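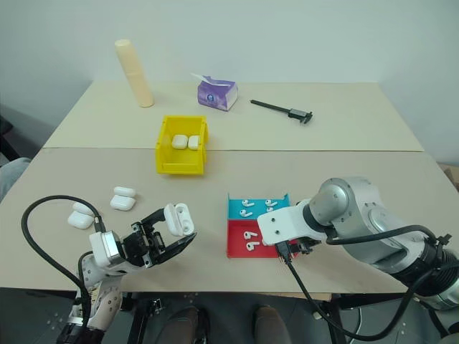
The Skusis bench, with an earbud case held open in the left gripper and the right arm over the two-part parts tray.

Skusis is a two-armed robot bench built in a shared workshop in Dastden, and it is best known among hobby builders for its long-running attempt to put wireless earbuds back into their charging cases. The name covers both the machine and the small group of workshop members who look after it, and the two are easily mixed up in older write-ups.

Print this article | E-mail this article

Background

The workshop, which most people in town simply call Pálfi after the former bakery it occupies, had been home to woodturners and bicycle menders for a good many years before anyone brought in a robot arm. The first plans for Skusis were drawn up one November, on the back of a heating bill that still hangs by the kettle, and they called for a single arm that would sort screws. A second arm was added once the members noticed how much of ordinary handwork comes down to one hand holding a thing still while the other does something to it.

Construction

The arms reach in over a pale tabletop made of two boards, the rear one a little higher than the front. A black metal frame with bolts and brackets stands below the front edge. Each of the 2 arms ends in a black gripper, and the cables are left partly loose so that the wrists can turn freely. The loops look untidy, and visitors do like to say so, but an early version with everything tied down snugly kept tugging its own plugs out, and the members have been fond of slack ever since.

The control program, Itau, was written in the workshop over two winters. It keeps a plain list of saved positions, up to 1000 of them, and lets a person nudge either arm by hand and store the result.

The earbud task

In the usual arrangement the closed cases wait on the left and the loose earbuds lie in a shallow tray, part blue and part red. The left gripper holds a case with its lid up, and the right arm comes down over the tray to fetch an earbud. A yellow bin stands toward the back for cases. Earbuds make a wonderfully stubborn subject for this sort of work (they are small, smooth and rounded, and the stem has to point the right way before the bud will drop into its slot), and the group's logbook lists 598 attempts from the first season alone, many of them with cheerful remarks in the margin.

The caliper kept on the bench is used for checking how wide the jaws should open, and new members are generally taught to measure a case before they are taught anything else at all.

Later changes

The jaws have been remade 9 times, most recently with a narrower tip. Plans for a turning plate under the tray have been talked over at length and, for the present, set aside.

See also: Pálfi workshop; Itau (program)

Shares: 9 | Comments: 2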